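Programs > Textiles and Materials > Student Projects > Spring Reports

We use cookies to remember your settings and to count visits. Accept | Manage preferences

2024-04-15
By M. Gajdoš

Wash Loss and Color Transfer in Secondhand Denim: Final Project Report

1. Purpose

The project measured how much indigo is released by used cotton denim during home laundering, and whether water temperature or load size has the larger effect. Published work on dye loss mostly deals with new fabric. Secondhand jeans have an unknown wash history, and a buyer has no means of knowing how much loose dye is left in them. The results are meant for the sorting guide used by the Pudcombe clothing exchange, which currently tells buyers to wash all denim separately for the first three washes.

2. Materials

All garments came from the Pudcombe exchange. Selection was limited to 100 percent cotton twill with no stretch fiber, according to the sewn-in label. Garments with a missing or unreadable label were rejected. The final set was 24 pairs, divided by shade into a light group, a medium group and a dark group of eight pairs each. Shade was judged by two readers against a printed gray scale. Where the readers disagreed, the darker grade was recorded.

Fading on used denim is uneven, and a single reading per garment was found to be unreliable in the trial run. Readings were therefore taken at four points: front thigh, back of knee, seat, and beside a belt loop.

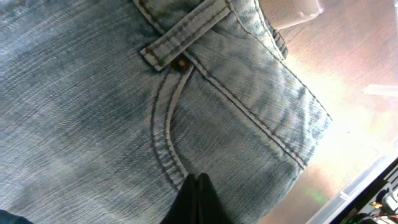 Figure 1. Faded light blue denim with belt loop and tan-brown topstitching.

The waist area gave the widest spread of readings within a single garment. Cloth under a belt loop is covered and keeps more dye than cloth a short distance away. For this reason the waist reading was reported separately and left out of the garment average.

3. Method

Each garment was washed with a white cotton test cloth cut from one bolt. Detergent was a plain liquid without brightener, measured by weight. Two water temperatures were used, 20 °C and 40 °C. Garments were washed either singly or in pairs of the same shade group. Test cloths were air dried flat, pressed, and read on the Desix color meter in the Raltenach building. The meter was zeroed against its white tile at the start of each session and again after every eighth cloth.

Including repeats and tile checks, 1,782 readings were logged. Readings taken on March 12 were discarded because the tile had been left uncovered overnight and the zero had drifted. The affected cloths were read again the next day.

4. Results

Shade group was the strongest predictor of staining. Dark garments stained the test cloth in every first wash. Medium garments stained it in most first washes, but the change was hard to see without the meter. Light garments gave readings within the error of the instrument at both temperatures.
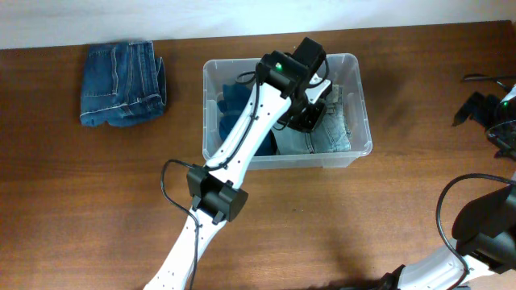
Figure 2. Folded dark blue jeans and clear plastic storage bin.

Raising the temperature from 20 °C to 40 °C increased staining in the dark group and had no measurable effect in the other two. Load size had a smaller effect than expected. Washing two dark garments together produced a darker test cloth than washing one, but less than double the change. A likely cause is redeposit of loose dye onto the second garment, though this was not tested.

By the third wash, staining from the dark group had dropped to the level of the medium group's first wash.

5. Sources of error

Wash history could not be controlled. Two dark pairs gave much higher readings than the rest and may have been unworn stock or overdyed. They were kept in the data set. Water hardness was measured once, at the start, and assumed constant. The gray scale used for sorting was printed on office paper and showed slight yellowing by the end of the term.

6. Recommendations

The separate-wash advice can be dropped for light denim. It should stay in place for dark denim, with cold water specified. Medium denim can be washed with other colored items but should be kept away from whites for the first wash. Further work should cover stretch blends, which made up a large share of the garments rejected in Section 2.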